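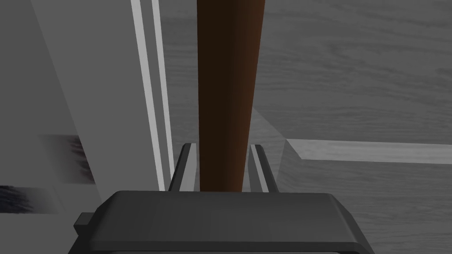 27 février 2025. Simulation, comparaison des préhenseurs

Repris la scène de l'appartement avec les deux jeux de doigts, Carnus (plaques minces) et Rallis (plus larges, profil biseauté). Même robot à deux bras, même contrôleur, seuls changent le modèle des doigts et la consigne d'ouverture. Le but est de choisir avant avril ce qu'on monte sur le banc de Praltberg.

Approche sur cylindre vertical : il faut arriver doigts ouverts, centrer, puis seulement fermer. Avec l'ancien réglage on fermait en avançant et le contact se faisait d'un seul côté. J'ai séparé les deux phases dans le script. 238 essais lancés cette nuit avec cette version, je n'ai dépouillé que le début.

À vérifier aussi : le repère de la caméra de poignet. Quand le poignet tourne, l'image tourne avec, et le module de localisation perd l'horizontale. Sur les murs à motif répété il accroche n'importe quel tiret comme point d'intérêt.
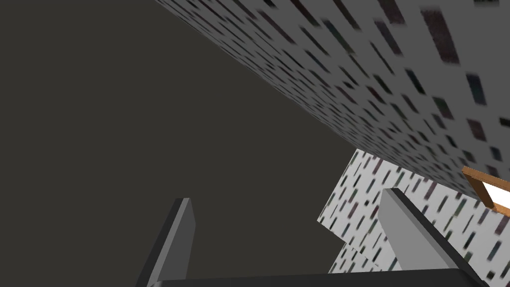

Petro Stelmakh

Pour limiter ça j'ai remonté le seuil de détection et coupé les points trop proches du bord. Le nombre de points gardés passe de 1 095 à 1 021 sur la séquence de référence. La perte est faible et la pose saute moins. Je laisse comme ça pour l'instant.

Caméra de tête ensuite. Elle voit le haut du corps et les deux bras, donc elle sert de contrôle pour la position des pinces. Par contre elle est montée avec un angle que le fichier de configuration ne reprend pas. J'ai perdu une bonne heure à chercher une erreur dans la cinématique alors que c'était la transformation caméra-torse qui

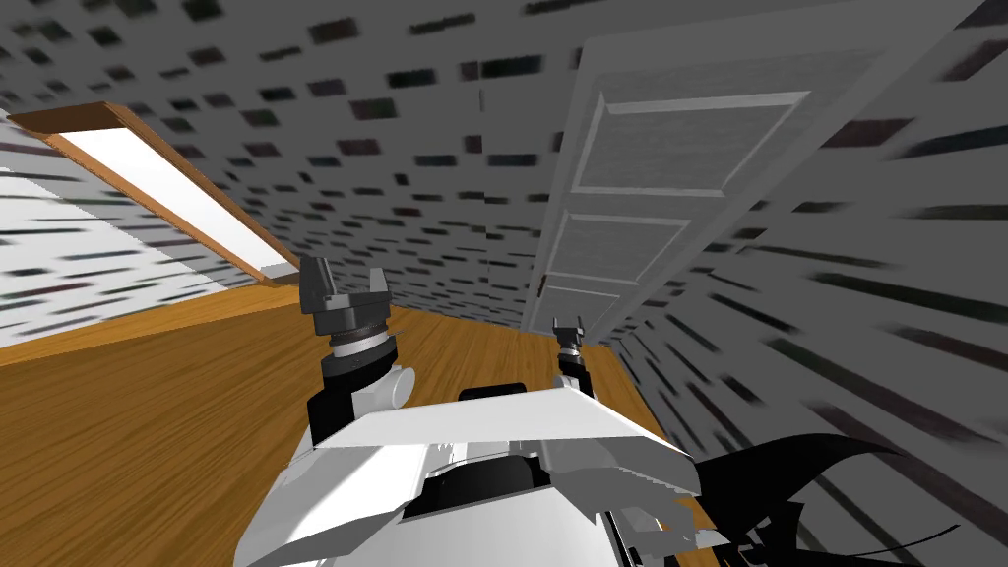

n'était pas chargée au démarrage. Corrigé à la main, à reporter dans le fichier commun Odport. Après correction, la position projetée des deux pinces retombe sur l'image, y compris pour le bras droit tendu vers la porte.

Restent des morceaux de maillage noirs du côté droit du corps. Le rendu les affiche, je ne sais pas si le moteur de collision les prend en compte. Si oui, ça fausse les essais du bras droit près des parois. Pas touché aujourd'hui.

À faire :

1. Refaire 6 essais du bras droit près du panneau gris, collisions affichées.
2. Relancer la série Rallis avec la fermeture en deux phases.
3. Comparer l'ouverture demandée et l'ouverture mesurée, bras levé, pinces vers le haut.

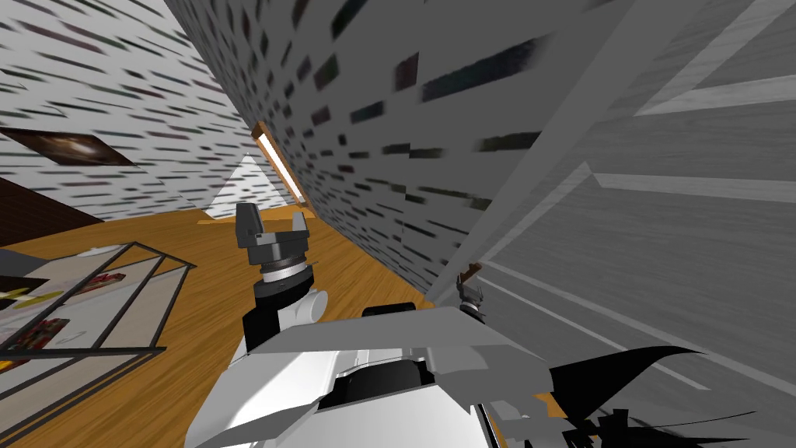
4. Reporter la transformation de la caméra de tête et prévenir les autres avant de pousser.

Commentaires (3)

cdl_banc : Pour les morceaux noirs, regarde l'export du maillage. On avait eu pareil avec des normales inversées.

P. Stelmakh : Merci, je regarde. Les normales me paraissaient bonnes, mais je n'ai ouvert que le torse.

mathilde.r : Tu peux mettre les valeurs d'ouverture Carnus dans le tableau ? Il manque la colonne.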